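Trumel Draft Survey Kit
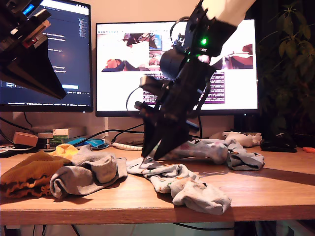

White patterned sock on a desk.

Trumel is a draft survey kit for bulk carriers, sold by Stamham to anyone who has ever hung over the side of a ship in a swell, squinting at painted numbers and choosing the one that favors their employer.

Readings go in at the six marks, along with dock water density, ballast and bunkers. Out comes a cargo figure, with trim and list corrections already worked through. You can still argue with the shore scale afterward. Most people do, and the printout gives you something to wave.

What you get
Sealed hydrometer with sampling can
Draft tube for choppy berths, in 3 sections
Handheld unit with the Trumel software loaded
Carrying case, orange, hard to leave in a taxi (two customers have managed it)

Details
Stored vessel tables: up to 113
Languages: 7
Warranty: 2 years, excluding items dropped in the harbor

The tables have to come from your ship's own stability book. We can enter them for you if the scan is readable. If page 40 has coffee on it, please send page 40 again.

Trenden, the older kit, is no longer made. Its hydrometers fit the new case, but its chargers do not — we heard plenty about that in March and have put an adapter in the spares list. Calibration for both models is done at our Hjaltested workshop, where the wait is currently 7 working days, or longer if you call daily to ask.

Price on request. Request it by email with the number of ships and the port of delivery, and we'll send a quote that covers freight. Rates being what they are, quotes are held for two weeks.

Page updated 22 July 2023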